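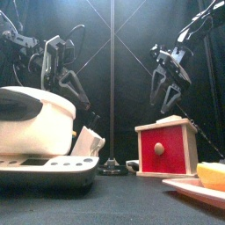

The engineer at Flenduma has spent two years steering robot arms by remote control, and she doesn't oversell it. "People see the video and think it learned," she said. "It copied 152 runs of me being careful."

I asked what happens when a bowl moves a hand's width. "Sometimes fine. Sometimes it closes on air."

Gristevari, which sells the software, promises a new task in an afternoon. She laughed at that. Her last one took 17 days.

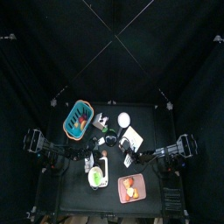 So is it quicker than writing the code? "For soft or odd-shaped things, I think so. For boxes, I'd still write the code."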